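Ticket: Wedley ebook app loses my place in The Onthorpe Letters
Status: open

Hi again! I'm on chapter 18 of this novel (a gorgeous fat thing told all in letters) and every time I close the app it throws me back to chapter 8. Same on my phone and my tablet. The print copy has 42 chapters and so does the ebook, so I don't think anything's missing.

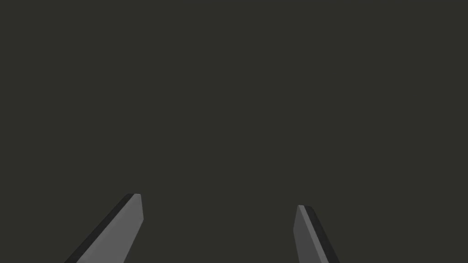
Two gripper fingers, plain dark background

Tried so far

1. Signed out and back in. No change.
2. Deleted the book and downloaded it again. My notes came back — nearly 128 of them, phew! — but the bookmark didn't.
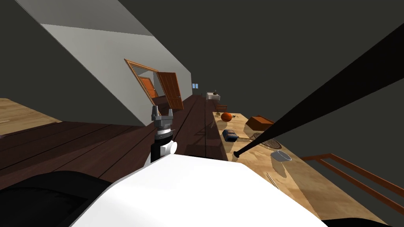
3. Turned off sync on the tablet and read on the phone only. It held my place overnight, then jumped back the next morning.

Update, 9 p.m.

Opened another Aren title, Umali's Daughter, and that one remembers my page just fine. So it's only the letters book. Could the footnotes be confusing it? Chapter 8 is where they start.

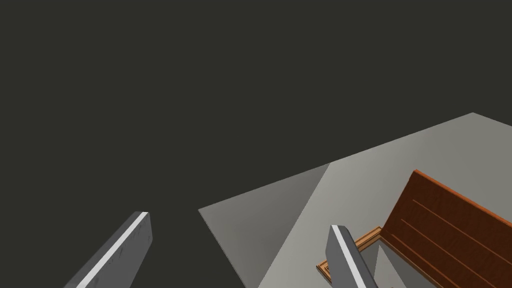 Gripper fingers near a flat grey surface

Leaving sync off until I hear from you.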